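# Where Does the Coffee Go? Used Grounds in the Town of Skokham

Project report, Mei-kuen Au and Siu-ming Kong
September 27, 2026

## How we got started

We should admit at the start that we both drink too much coffee, and that this project began at the back door of a cafe on Tradley Street, where one of the staff was dragging out a trash bag so heavy that she had to stop twice on the way to the dumpster. Siu-ming went over to help and asked what on earth was in it. Coffee grounds, she said, nearly all of it. We walked home talking about that bag, and by the time we got to the bridge we had more or less picked our topic for the year.

Our question was a simple one. How much used coffee do the cafes in Skokham throw away in a week, and could the gardeners at the Gillwood plots make use of it? We thought the first half would be hard and the second half easy. We had that the wrong way around, as you'll see.

## The cafe survey

We visited every cafe we could walk to and ended up with seven that were willing to take part (thank you, all of you, and especially Pai, where they kept feeding us broken cookies while we waited for the lunch rush to end). Each cafe got a lidded bucket and a sheet of paper taped to the wall. At closing time somebody weighed the bucket, wrote down the number, and emptied it.

Over one week the seven cafes filled in 237 kilograms of used grounds. The biggest share came from Pai, with 80 kilograms, and the smallest from a little bakery that only runs one machine and closes at two. One sheet got splashed so badly that we had to ask the owner to read it back to us, and there is one day at the Tradley Street cafe that is a guess by the manager. We left it in and marked it with a star in the appendix.

We also asked what each cafe pays to have its trash taken away. Only three could tell us. For the others it is rolled into the rent, so they have no reason to care how heavy the bags are, and Mei-kuen thinks this matters more than anything else we found.

## What the gardeners said

Gillwood has a long waiting list and a lot of strong opinions. We left a short form in the shed and then, when hardly any came back, we went and stood by the gate with a thermos, which worked much better. Most people had heard that grounds are good for the soil. Several had tried it. One man had spread them thickly over his seedlings and ended up with a hard crust that the rain ran straight off, and he was still a little sore about it.

From our reading we learned that he isn't alone. Used grounds are very fine, and a thick layer can pack down and keep water out. Mixed into a compost heap with plenty of leaves and cardboard, they do much better. We also learned that they are less sour than people think, as a good part of the acid goes into the drink.

## The cress trial

So we set up a small trial of our own on the windowsill of the science room. We grew cress in plain potting soil, in soil with a little used coffee mixed in, and in soil with a lot. We used our own grounds from home — there was never any shortage — and dried them on baking trays before mixing.

The plain soil won, and it wasn't close. The pots with a little coffee came up late and a bit thin, and the ones with a lot hardly came up at all. We were disappointed for a day or so, and then we realized that this was the most useful thing we could bring back to Gillwood. Fresh grounds belong in the compost heap, with time to break down, and shouldn't go straight around young plants.
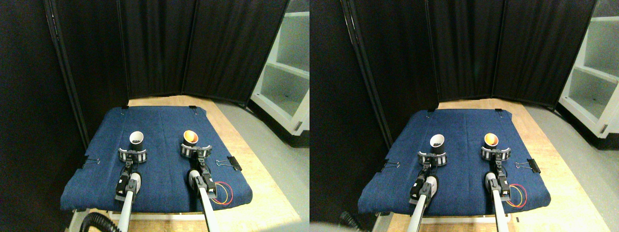
*Figure 3. Two cups over a blue denim pad, the white one filled with dark granules.*

## What it would take

The compost bays at Gillwood could take a good deal more than they do now, provided the leaves are saved up from November, when there are always too many. The real trouble is getting the buckets there. A secondhand cargo bike was priced at $670 and a proper covered bay at $2,000, and the gardeners' association has money for the first but not the second.

Our suggestion is to begin with Pai and the Tradley Street cafe, which are both on the flat side of town, and to collect twice a week. In warm weather the buckets grow a green fuzz faster than you would believe, so leaving them a full week won't do.

If we did the project again, we would weigh for a month instead of a week and start the cress much earlier. We'd also bring a bigger thermos to the gate.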